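Home Opinion Food Local Archive Subscribe

We use cookies to remember your settings and count visits. Accept / Manage

The Case Against the Showpiece Counter

My sister-in-law's kitchen in Firnville has a slab of stone in it that cost more than my first car, and for the past two years I have listened to people congratulate her on it. I have congratulated her on it myself. I would now like to take some of that back.

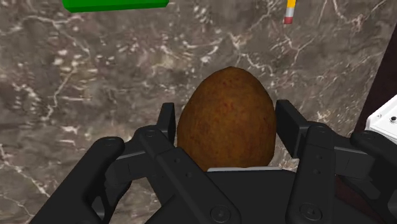
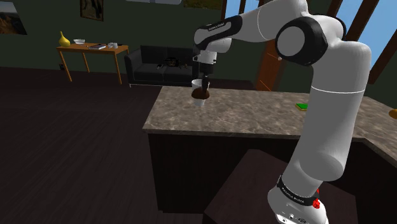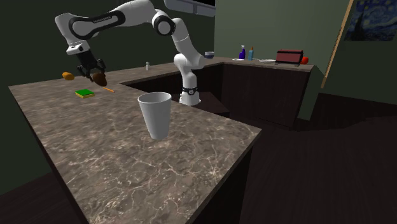
Veined stone in brown and gray, three views.

My complaint is with the idea that a kitchen gets better in proportion to how much stone you put in it. I don't know who started this. It was well established by the time I began paying attention, which was the summer we tried to sell our old house and were told by two different agents that the counters were "dating" the place. The counters were a plain speckled laminate. We had rolled out pie dough on them, done taxes on them, and cooled a great many cookies on them. They had one scorch mark near the stove, and I had put it there. One agent ran her palm along the edge and made a small sound, the kind a dentist makes.

So we looked into replacing them. The showroom we went to was called Tisow, and it was a very pleasant place with free coffee and a wall of samples the size of playing cards. I have a question about those samples. A patterned stone is a large pattern. The veins wander, they fork, they bunch up at one end and thin out at the other. How is anyone supposed to judge that from a piece you can close your hand around? It's like choosing a novel by being shown a comma. I asked, and was told I could visit the slab yard. The slab yard was 10 miles out of town and closed when I got off work.

The salesman was patient with us. He talked about movement, by which he meant the veins. He talked about warmth, by which he meant brown. He said the stone would be a conversation piece, and I thought, with whom? I am in my kitchen mostly at six in the morning and again at six at night, and in neither case am I looking for conversation with the furniture.

Then there was the matter of care. Some stones want sealing and some don't, and the ones that do want it on a schedule. The sealer he recommended was something called Cilludix, which came in a small gray bottle with a booklet. I read the booklet in the car. Lemon juice was bad. Vinegar was bad. Tomato was to be wiped up "promptly," and red wine "immediately," and I remember wondering what sort of cooking was left. Toast, I suppose. I'm willing to believe the booklet was overcautious, the way booklets are. My sister-in-law says she spills everything on hers and has seen no harm. But she also owns three cutting boards the size of doors and puts one down before she slices so much as an apple, and I notice she has started to say "use a coaster" in a voice I hadn't heard from her before.

I have been told this is a matter of taste and that I should leave people alone with theirs. Fine. I'd be happier to do that if taste were what was being sold. What I heard in the showroom, and from both agents, and from a neighbor who had just finished her own remodel, was an argument about money. You'll get it back, they said. Buyers expect it. Well, some buyers do, and I have no doubt a kitchen photographs better with a big handsome counter in it. But when I asked any of them how much I'd get back, and how they knew, the talk turned to peace of mind.

Our quote came from an installer named Kumarasinghe, a family outfit with a good reputation, and I want to be fair to them because they were the only ones in this whole business who tried to talk us down. They measured, they wrote everything out in plain lines, and one of those lines was 707 dollars for polishing the edges. Only the edges. I asked what happened if we skipped it. The man said we'd have a plainer edge, and that he had a plainer edge at home and had never given it a thought. He also asked whether the cabinets underneath were sound, a question that had not come up at the showroom. They weren't, particularly.

That's the part that bothers me most. We had drawers that stuck. We had a light over the sink that buzzed, and one outlet for the entire wall, so that the kettle and the toaster took turns. The floor by the back door had a soft spot. Any of those things would have changed our days more than a new surface, and all of them together would have come in under the price of the stone. Yet the advice we got, over and over, was to start with the counter, because the counter is what people see when they walk in.

People who walk in are there for an hour. I don't see why they get the deciding vote.

There is a reply to all this, and I've had it from my sister-in-law, who is smarter than I am and more patient. She says that she stands at that counter every day of her life and that it gives her pleasure. She likes the pale veins in it. She says there's a spot near the window where they spread out like a river on a map, and that she looks at it while the coffee drips. She says plenty of people spend as much on a couch, which is true, and more on a truck, which is also true. I don't have a good answer to the river. If that had been the pitch – buy this because you will enjoy looking at it while the coffee drips – I might have signed.

But I'd still want it to be said out loud that you can roll dough on laminate. You can knead on it, chop on a board on it, and set a bag of groceries down on it without a thought for what's in the bag. A potato does not peel any faster on stone. I have peeled them on both, and on a card table in a rental, and once on the lid of a cooler, and the potatoes were the same.

We fixed the drawers. We had an electrician in for the light and the outlets, and he was done by lunch. I pulled up the soft place in the floor and found what I had expected to find, and that took the rest of July. The counters we left alone, scorch mark included. The house sold in the fall to a couple who told us they planned to rip the kitchen out. One of the agents has mentioned this to me since, as though it settled something. They'd have ripped out the stone too, I think. They wanted the sink on the other wall.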